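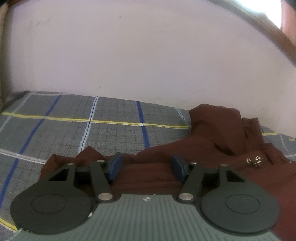 Packing and Cabin Tips for Your First Week on a Ship

Last updated 26/09/2019

My husband and I took our first cruise seven years ago, from Letness, and we brought with us two suitcases so heavy that the porter asked if we were moving house. Since then I have learned to pack much less, and I keep my notes on this page for friends who are going for the first time. A cruise cabin is a small household. The same tricks which help in a small apartment will help you also on the sea.

Before you pack

Put everything you want to take on the bed one day before. Look at it for the evening, and in the morning take some of it away. I always remove one pair of shoes and one jacket, and I never missed them.

Write the list of clothes by evening, not by day. In the daytime you can wear the same shorts again, but the evenings have their own rules. Most ships have one or two formal nights in a week, and the dates are normally in the papers you receive with your ticket. If there is a big concert in the theater, people dress a little better for this too, even when it is not asked.

Our ship from Droslow allowed a steamer only in the laundry room, and irons in the cabin were forbidden. Read the list of forbidden things before you buy any small electric item. The extension cord is also a thing they often take from you at the security, and you get it back on the last morning after standing in a line.

Folding and rolling

Roll the T-shirts, pajamas and everything knitted. Fold the shirts with collar, and put a thin plastic bag from the dry cleaner between each two. The plastic lets the cloth slide, so the crease does not become sharp.

Dresses of thin fabric I lay in the suitcase first, with the lower half hanging out over the side. Then I put all other things on top and fold the dress over them at the end. It comes out nearly smooth.

Socks go in the shoes. Belts go around the inside edge of the suitcase, not rolled.

Exchange some clothes with the person you travel with. Half of mine go in his suitcase and half of his in mine. On our way to Jillham one suitcase came to the cabin only at ten in the evening, and we both had something clean for the dinner.

Wrinkles without an iron

Hang the garment in the bathroom when you take your shower, close the door, and leave it there for 18 minutes after you turn off the water. I tested shorter times and the linen was not ready. Then pull the cloth gently down with both hands, also the sleeves, and let it dry on the hanger outside of the bathroom.

For small wrinkles on a collar, wet your fingers and press. A hair dryer on low heat finishes the work. Do not try this with silk, I have a blouse with water marks which I can not wear anymore.

The closet and the walls

Cabins have few hangers. I bring four thin ones from home, and in the cabin I hang trousers and shirt together on one hanger as a complete outfit for the evening. It saves place and also time.

On many ships the walls are metal under the paint, so a magnet hook will hold on them. Ours hold the hats, the beach bag and the daily program. Try with one magnet first. Take the strong type, and put a small piece of felt on the back so it does not scratch.

The empty suitcases go under the bed. Put one inside the other if you can, and keep the dirty clothes in the top one with a sheet of dryer paper.

Washing

The laundry room is full on every sea day after breakfast. Go during the first show of the evening, or go very early. If you want to see the first show, then see it, and wash during the second!

In the sink, wash only what dries in one night. To dry faster, put the wet piece flat on a towel, roll the towel tight, and kneel on it. A stretch cord without pegs, the twisted kind, holds underwear well in the shower. I bought mine in Doucette for very little money and I still use it.

Stains of red wine: cold water and salt from the table at once, then normal soap in the cabin. Sun cream makes yellow marks on white collars, so rub them with dish soap before you wash. I bring a little in an old shampoo bottle.

The last night

The big suitcases must usually stand outside the door before you go to sleep. Keep in the cabin your shoes, your medicine, the papers and one full set of clothes for the morning. In June a woman on our deck had packed all her trousers and had to go to breakfast in the bathrobe.

Check the hook behind the bathroom door and the safe. Then check the shower cord, which I have forgotten two times.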